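3.2 What people leave at the roadside

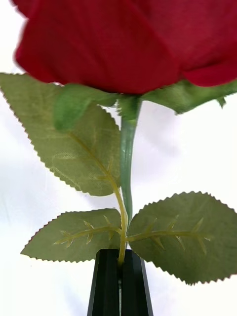
Page last changed: October

Figure 4. Artificial rose, red, with a green plastic stem.

I went into the Kemton survey expecting fresh flowers, and I was way off! Of the 206 tributes I logged along the Mapplebeck road, only 17 had anything that had ever grown in soil. The rest were fabric or plastic, and red roses (Figure 4) won by a mile.

Why fake ones? I asked, and most folks talked about the drive – up to 70 miles each way for a few families. A fabric rose lasts until the next visit. Color came up less than I'd hoped, so I've moved it to Section 5, along with the nine sites at Vavirholm that I could only get to once.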